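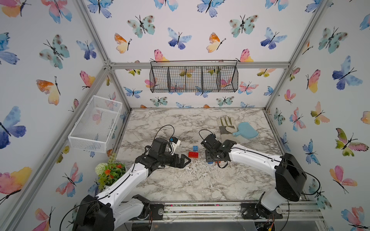 **MacLeish releases Stikar surface film and Coltex wall covering for children's activity benches**

27 September 2021

MacLeish has added two finishes to its Irico range of activity benches and play tables: Stikar, a self-adhesive marble-pattern film for horizontal surfaces, and Coltex, a printed wall covering for the panels behind and beside them. Both are available to schools, libraries and child care centres from today.

Stikar is supplied in white and grey with dark grey veining. Roll width is 1210 mm, which covers the standard Irico bench in one piece with no centre seam. The film is trimmed on site and finished at the open side with a metal edge strip, ordered separately. Application requires a clean, dry substrate and a felt-edged squeegee. Heat is needed at outside corners only.

Coltex is supplied in 600 mm drops. The first pattern in the series is a watercolour butterfly print on a white ground, in blue, purple, teal, pink, orange and yellow. Drops are butt-jointed. Where the covering runs around three sides of a bench, MacLeish recommends starting at the centre of the rear panel and working outward, so that any part-width drop falls at the open ends.

The finishes are intended for bench-top building with large-format toy bricks. Plain 2x2 and 2x4 bricks in red and blue remain distinct against the marble pattern at normal working distance. White and pale grey pieces are less so, and centres that use them may prefer the solid-colour film already listed in the Irico catalogue.

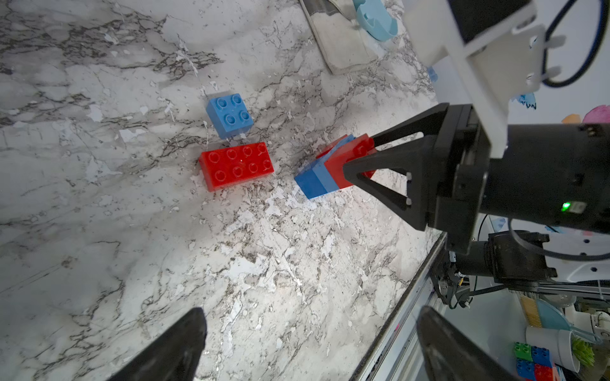 Ewan Cruickshank asked for the veining to be kept at the darker setting after the June samples, on the grounds that a lighter pattern looked unfinished once there were bricks on it. He would still like to see a matte version, as glare matters more to him than colour on a bench that sits under a window.

A matte version of Stikar is under evaluation. No release date has been set.

**Care**

Fine crumbs and light-coloured debris do not show readily on the marble pattern. Surfaces should be wiped down at the end of each session with a damp cloth and neutral detergent, whether or not they look clean. Abrasive pads and solvent cleaners void the warranty on both products.

**Ordering**

Stikar: catalogue no. 2269, full rolls only.
Coltex butterfly: sold in packs of 5 drops.
Warranty: 5 years on Stikar when installed on an Irico bench.

Sample swatches of both finishes are available on request through MacLeish customer service.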